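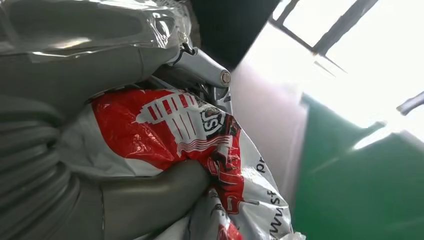
Why does a plastic bag crackle when you squeeze it?

Because the plastic keeps snapping from one bent shape to another, and every snap gives the air a tiny shove. Your ear collects the shoves and reports them to your brain as crackle.

That is the short version, and you may now go and have a snack. The long version is for people who have tried to open a bag of chips in a quiet house and would like to know who to blame.

What a sound is

Sound is wobbling air. When something moves quickly, it pushes the air beside it, which pushes the air beside that, and so on until the push reaches your ear. A drum skin wobbles back and forth many times in a row, and you hear a boom. A guitar string wobbles very evenly, so you hear a note. A plastic bag has no such manners. It gives one quick jerk here, another one over there, then a whole crowd of them, and none of them wait their turn.

A single jerk makes a click. Lots of clicks, all different sizes, make a crackle. If you could slow the sound of a crumpling bag way down, you would hear separate pops with gaps between them, a bit like popcorn in a pot. Some pops would be loud and most would be faint.

The trouble with creases

Take a flat sheet of thin plastic and roll it into a tube. Easy. It doesn't make much fuss, as it only has to bend one way. Now try to wrap the same sheet smoothly around a ball. It won't go. It bunches up and makes ridges and little points, because a flat sheet can't bend two ways at once without stretching or folding.

Squashing a bag in your fist asks it to bend in dozens of directions, so it breaks up into small patches with creases between them. Each patch is slightly curved, like a very small, very cheap bowl. Keep squeezing, and the bowl resists for a moment. Then it gives up and flips inside out. Click!

Scientists call this flip "buckling." You may know it from the lid of a jam jar, the kind with a bump in the middle that goes pop when you press it. The lid is happy with the bump up and it is happy with the bump down, but it can't stand being halfway. A crumpled bag is full of patches that feel the same way.

Why some bags are noisier than others

Stiff plastic is loud. Soft, stretchy plastic is quieter, because it can sag and slide into a new shape without any sudden flipping. Bread bags tend to be fairly polite. Chip bags are awful. They are usually made of several thin layers stuck together, which keeps the chips crisp and also makes the bag stiffer, so each patch stores up more push before it lets go.

Mailing bags come somewhere in between, depending on how thick the plastic is. A thick one bends in a few big folds and makes low, flappy noises. A thin, stiff one gets hundreds of tiny creases and sounds like a small fire.

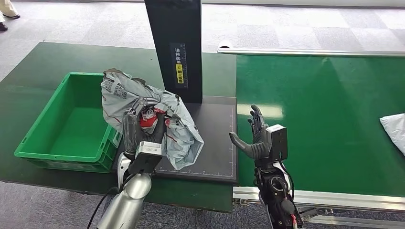
Size matters too. A big patch moves a lot of air when it flips and makes a lower, louder pop. A small patch makes a higher, fainter one. When you first grab a smooth bag, the patches are large. As you go on scrunching, they get divided into smaller and smaller ones, until you're holding a wad about as interesting as a sock. It still ticks a little when you press it.

It may even tick when you don't. Scrunch up a stiff bag, put it on a table, take your hands away, and listen. The plastic is slowly trying to straighten out, and now and then a patch gets far enough along to flip back. People who hear this at night sometimes decide they have mice. Sometimes they do have mice, so science can only help so much.

Opening a bag slowly

Everyone believes that opening a noisy bag very, very slowly will make it quiet. Grown-ups believe this most of all, and you can see them at it in movie theaters, wearing the expression of a person defusing a bomb.

It doesn't work very well. Going slowly spreads the clicks out, but each patch still flips all at once when its moment comes, and that click is nearly as loud as it would have been anyway. So instead of one short burst of noise, everybody gets a long one, delivered in pieces. If you must open a bag during the sad part, be quick about it. Better still, open it during the explosions.

Try it yourself

You will need an empty chip bag, a bread bag, a sheet of paper, and a room where you are allowed to be annoying. Keep plastic bags well away from your face and away from babies and small brothers and sisters, and put them away when you're done.

Crumple each one close to the same wall and listen from the same spot. A helper can do the crumpling while you stand with your back turned and guess which is which. Most people find they can tell paper from plastic right away. Telling the two bags apart takes more practice.

Then crumple the chip bag, flatten it out with your hands, and crumple it again. Do this until your helper complains. The sound changes, because the old creases are still there and the plastic folds along them with less of a fight. A well-used bag is a quieter bag. This is why the crinkly bag at the back of the kitchen drawer, the one that has been folded 138 times and smells of onions, hardly makes a sound.

Paper does some of this as well. It crackles when it buckles, but its fibers also rub and tear, so the sound has more of a rustle in it. Cloth hardly crackles at all. It is too floppy to store up a push, so there is nothing to let go of suddenly, and you can crumple a T-shirt on your bedroom floor in complete silence. You may already have done that experiment.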